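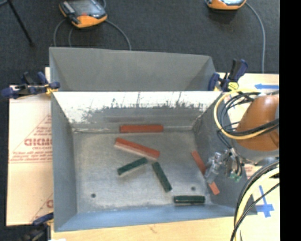 Blocos laranja-avermelhados e verde-escuros na caixa de chapa de paredes inclinadas.

Quando Sota Matsuda fala de caixas, convém ter tempo. Recebeu-me na oficina da Baveck numa manhã de julho de 2023, com chá já servido e uma pilha de recortes de chapa em cima da bancada, e demorou quase meia hora a chegar à primeira pergunta, porque antes quis mostrar-me como se dobra um canto sem o rasgar. Não me queixei. Há muito que não via alguém tão contente por falar de cantos.

A Baveck faz recipientes para peças soltas: caixas, tabuleiros, calhas, tudo aquilo para onde se despejam coisas pequenas que mais tarde alguém vai ter de apanhar. “As pessoas acham que uma caixa é uma caixa”, diz ele, a rir. “Eu também achava! Depois passei um inverno inteiro a tirar parafusos do fundo de caixas de paredes direitas, na Flaltberg, e fiquei com as unhas numa miséria. Foi aí que comecei a desenhar as minhas.”

As paredes inclinadas são a sua grande teimosia. Explica que uma peça encostada a uma parede vertical fica presa no canto e obriga os dedos a fazer ginástica, ao passo que numa parede inclinada há sempre espaço para a mão entrar. “A peça pode ficar encostada, pode ficar torta, pode até subir um bocadinho pela parede – mas chega-se a ela.” O primeiro modelo, a que chamou Tilahun, tinha 254 milímetros de fundo e era, nas palavras dele, “bonito e completamente inútil”, porque as paredes eram tão abertas que a caixa ocupava meia mesa. O segundo, o Darkus, precisou de 11 versões até lhe agradar.

Pergunto-lhe pelos blocos. São retangulares, em duas cores, e confesso que a minha primeira ideia foi que tinham vindo do quarto de alguma criança. Sota acha graça. “Gosto de blocos porque são honestos. Um bloco deitado ao comprido é uma coisa, um bloco atravessado é outra, e vê-se logo de longe. E as cores ajudam-me muito, que a minha vista já não é a mesma. O laranja salta do cinzento. O verde-escuro é mais discreto, temos de o procurar um pouco mais.”

Nunca os arruma antes de começar. Deixa-os como calham, uns na diagonal, outros quase direitos, e é dessa desordem que gosta de partir. “Se eu os puser em fila, estou a enganar-me a mim próprio. Quem é que despeja uma caixa de peças e as encontra em fila?”

Falámos depois dos furos no fundo, pequenos e escuros, em que eu reparara logo. Na Baveck os furos são assunto sério, e Sota tem opiniões firmes sobre o diâmetro deles, que me expôs com um entusiasmo que não consigo reproduzir por inteiro (envolvia uma arruela, um cunhado e uma viagem de comboio). Também lhe falei dos riscos e das manchas cinzentas na parede do fundo. Encolheu os ombros. “Chapa sem riscos é chapa de montra. Já me propuseram pintar tudo de novo e eu digo sempre que não.”

Da Baveck saem uns 800 recipientes por ano, quase todos por encomenda, e ele gostava de chegar aos 1000 sem ter de mudar de oficina. Em outubro começa a trabalhar num modelo mais baixo, para mesas estreitas, de que ainda só existe um desenho a lápis. Mostrou-mo, virou a folha ao contrário, tornou a virá-la e ficou a olhar para ela enquanto o chá arrefecia.

“Falta-me decidir a inclinação da parede da frente”, disse. “Volte cá quando eu souber.”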